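Produce Display Attendant and Restocker, Training Market
Stedel Fixtures, Zukberg site
Reference 1518
Posted December 13, 2018

Summary

Stedel Fixtures operates an indoor practice market at its Zukberg site. The market is used to test crate layouts, stock plans and picking routes before a store fixture goes into production. We are hiring 2 attendants to stock, sort and reset the produce display between test runs. The goods on display are imitation vegetables. No fresh food is handled in this job.

Equipment and stock

The display is a tiered unit of light pine crates held in a dark metal frame. Crates are arranged in columns and have slatted bottoms. The current stock plan includes carrots, tomatoes, onions, cabbages, leafy greens, squash and pumpkins. Goods are collected in a blue plastic basket placed on the floor in front of the unit.

At the end of a run, items may be in the wrong crate. A pepper may be left among the carrots, or a cabbage may be resting on top of them. The attendant compares each crate with the stock plan, moves stray items to their assigned crate and records any item that is missing or damaged.

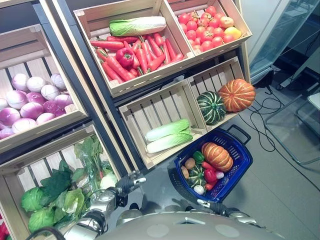 Duties

1. Set up the display from the printed stock plan before the first run of the shift.
2. Place an emptied basket at the floor position given on the run sheet.
3. Return collected goods to their crates after each run. Long items such as napa cabbage are laid on their sides unless the plan states otherwise.
4. Keep squash and pumpkins in the smaller crate assigned to them. Do not stack heavy items on tomatoes.
5. Check slats for splinters and lifted nail heads. Report defects on form 953.
6. Wipe down goods and crates at the end of the shift with the cleaner supplied.
7. Keep the floor in front of the unit clear of dropped items.
8. Enter run times and stock changes in the Cuder log. Training in the log is given during the first week.

Requirements

Able to bend, kneel and reach low crates repeatedly during a shift. Able to read a printed layout and match it to a physical display. Accurate written records in English. Closed shoes with a non-slip sole. Normal color vision is preferred, as several items differ mainly in color, for example the green and red bell peppers.

Experience in a grocery store, warehouse or stockroom is useful but not required. Applicants who have worked with the Baranauskienė crate system should state this in the application.

Hours and pay

Part time, fixed term through September. Shifts are four hours, morning or afternoon. Pay is 2000 per month before tax, paid on the last working day. Unworked shifts are deducted at the hourly rate in the contract. Gloves and a work apron are issued on the first day and are returned at the end of the term.

Handling rules

Items are picked up one at a time. Cabbages are gripped at the pale base, where the leaves are less likely to bend or tear. Pumpkins and potatoes are lowered into the basket and released once they touch the bottom or the goods below. Throwing or dropping goods is not permitted. Greens go in beside the heavier pieces and must not be pressed under them. A basket that tilts on the floor should be leveled before more goods are added.

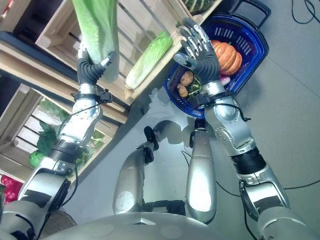
Comment from Stockroom_Lea: Does the attendant also put the greens back in order, or just get them into the right crate? At my last store the leafy items took longer to face up than everything else together. Also, is the shift choice fixed for the whole term?

Reply from Stedel Fixtures: The right crate is sufficient between runs. Full facing is done once, at setup, and 30 minutes are allowed for it. Shifts are assigned for a month at a time and can be exchanged if both attendants agree in writing.

How to apply

Send a one-page work history and your preferred shift to the Zukberg site office, quoting reference 1518. Suitable applicants will be invited to a paid trial lasting one hour, consisting of one setup and one reset from a stock plan. The trial is checked for correct placement, condition of goods and completeness of the record. Speed is not scored. Bring identification and suitable shoes.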